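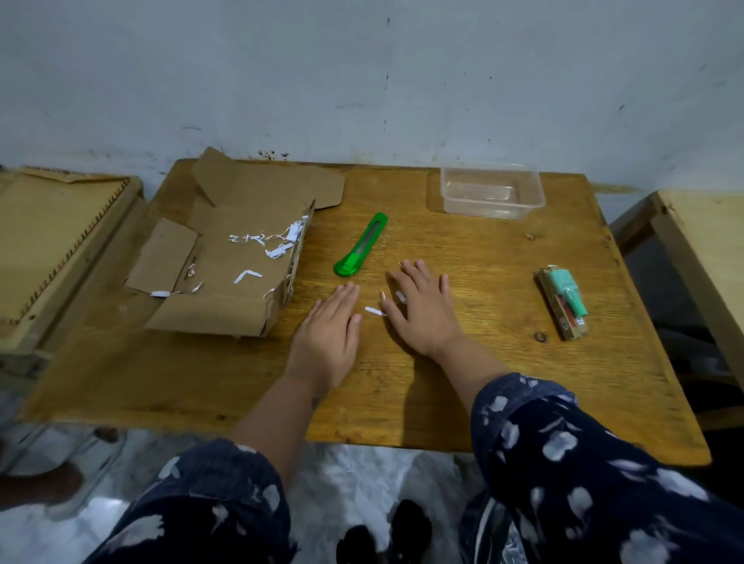

Wanted: two or three people to help finish a tabletop sorting arm, shared workshop, evenings

Posted by Charmaine Mthembu for the Skulow build group

Quick one as I have to get back to the bench. We are building a small robot arm that opens and sorts incoming mail order parcels. Parts, mostly: screws, bearings, bags of connectors. Home-size thing, sits on an ordinary desk. Working name is Damasceno. Kęstutis Kütt started it in his kitchen, it moved to the workshop in March when the kitchen was wanted back.

Where it's at. Shoulder and elbow work. Wrist works if you're gentle. Gripper is on its third version and drops anything thinner than a pencil box. Software picks up a carton and puts it in the right tray more often than it used to, still not often enough. Last full run was 152 parcels and it stalled on 40 of them, nearly all soft bags and boxes with the flaps half open.

So we need examples of hands doing it properly. Cutting boxes, folding flaps back, pulling out the packing, putting the contents to one side. A lot of this build is just that at the moment, sitting at a desk with a box cutter and a heap of shredded paper.

Who we're after:

Someone for the gripper. You can solder, you've stripped a few threads and know what it feels like. 3D printing a plus but Rogério Rangel has the printers covered.

Someone for the code. Python, some of the arm controller is in C and not commented, sorry. Wants patience more than cleverness. The log reader is 1498 lines in one file and we would love it to be less.

Someone for the unpacking sessions. No experience needed at all. You open parcels by hand at normal speed, the way you would at home, and we record it from head height. Left handers very welcome, we have hardly any. Sessions are short, you can stop when you like. Must be 18 or over as there's blades involved.

Time: evenings from 6:30 pm, twice a week if you can, once is ok. Build people, please plan on staying to the end of the summer. Unpacking people can come for a single evening.

Money: not much. Unpacking is $40 a session, paid on the night. Gripper and code are $100 a month each towards travel and food, plus a key to the workshop and use of the Bullach lathe once Rogério has shown you round it. Materials all paid for, keep reciepts.

The place: ground floor, step at the door, we have a ramp, say if you need it out. Street parking is bad after 6. Closed shoes if you're anywhere near the lathe or the saw. Tea yes, decent coffee no.

Not suitable if you want a tidy spec handed to you. There is a wiki (we call it Workodness, don't ask) and parts of it are even up to date. Wiring diagram isn't, Celina Kaczmarczyk is redrawing it.

To apply: short message through the contact form on this page, a few lines on what you've built or fixed, which of the three you want, and which evenings are no good. No CV. Photos of something half finished are fine, we like those. If you're only coming to unpack just put "unpacking" and your phone number.

Marcelino Rocha reads the messages and will get back to you within the week, if he doesnt then send it again. Posting stays up till all the spots are gone.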